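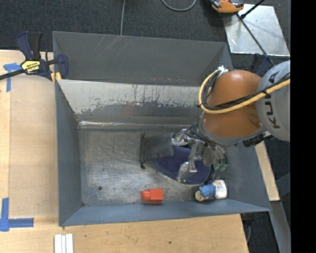
Metal bin with sloping sides, seen from above.

Section 4. Preparing and curing gel polish with the Steter lamp

4.1 Before you begin

This section covers a full application of gel polish on natural nails, from preparation to removal of the tacky layer. It applies to the Steter table lamp and to the Drokolov range of base coats, colours and top coats. Builder gels are dealt with in Section 6 and should not be cured on the settings given below.

Read the safety notes in Section 1 before first use. Do not apply gel polish to nails that are split below the free edge, or to skin that is cut, sore or inflamed. Clients who have reacted to a gel product in the past should not be treated.

Allow the lamp to stand at room temperature before switching it on, particularly if it has been stored in a car or an unheated room. Place it on a level surface, away from direct sunlight. Open bottles left near a window will thicken and may set in the neck.

4.2 Preparing the nails

1. Wash and dry the hands. Do not use hand cream beforehand.

2. Remove any old varnish with an acetone-based remover. Gel polish residue should be taken off as described in Section 5.

3. Push back the cuticles gently with the flat end of the stick. Clear any skin that remains on the nail plate, as gel laid over skin will lift.

4. Shape the free edge with the fine side of the Gultanis file. File in one direction.

5. Pass the buffer lightly over each nail until the shine has gone. Two or three strokes are normally enough.

6. Brush away the dust and wipe each nail with cleanser on a lint-free pad. Cotton wool leaves fibres and should not be used.

Caution: Do not use the coarse side of the file on the nail plate. Over-filing thins the nail and can make curing uncomfortable.

4.3 Base coat

1. Switch on the lamp and select programme 2.

2. Wipe one side of the brush on the neck of the bottle. The coat should be thin enough for the nail to show clearly through it.

3. Start a little way in front of the cuticle, push the brush back towards it, then draw it to the tip. Repeat at each side.

4. Run the brush along the free edge to seal it.

5. Check for gel on the surrounding skin and remove it with a clean stick before curing.

6. Place the hand flat in the lamp with the thumb tucked out of the way, and cure until the lamp switches off. Cure the thumbs separately.

Caution: Uncured gel must not be left on the skin. Repeated contact can cause a lasting allergy. If gel touches the skin, wipe it off at once and wash the area with soap and water.

Note: A feeling of warmth during curing is common. If it becomes sharp, take the hand out, wait until it passes and return it to the lamp. A thinner coat will usually prevent this.

4.4 Colour

1. Roll the bottle between the palms. Shaking introduces bubbles.

2. Apply a first thin coat in the same manner as the base. Dark shades such as plum and oxblood will look streaky at this stage - do not add more gel to correct it.

3. Cure on programme 2.

4. Apply a second thin coat and cure again. Pale creams and some pinks may need a third.

Note: Highly pigmented shades are marked with a D on the cap. These require programme 3 for every coat. If a D shade wrinkles in the lamp, the coat was too thick and must be removed.

4.5 Top coat and finishing

1. Apply the top coat slightly more generously than the base, and seal the free edge again.

2. Cure on programme 3.

3. Wait 15 seconds for the surface to cool. Wiping earlier may dull the shine.

4. Wipe each nail with cleanser, using a fresh area of the pad each time.

5. Massage one drop of Ristić cuticle oil into the skin around each nail.

A well-prepared set should last for 14 days. Longer wear is possible, but growth at the cuticle will be noticeable and the risk of catching and lifting increases.

4.6 Common faults

Chipping at the tip: the free edge was not sealed, or the nails were shaped after the top coat was cured.

Lifting at the cuticle: gel was applied over skin, or oil remained on the nail plate.

Dull finish: the top coat was wiped too soon, or the lamp needs cleaning. Wipe the inside of the lamp with a dry cloth once it is unplugged.

Colour comes away on the pad: the coat was not fully cured. Check that the correct programme was selected and that the hand was placed well inside the lamp.

4.7 Further help

Training enquiries should be addressed to Shuk-fan Chiu. Questions about lamp faults and replacement parts should be sent to Chun-yin Shek, quoting order code 830 and the serial number on the base of the unit.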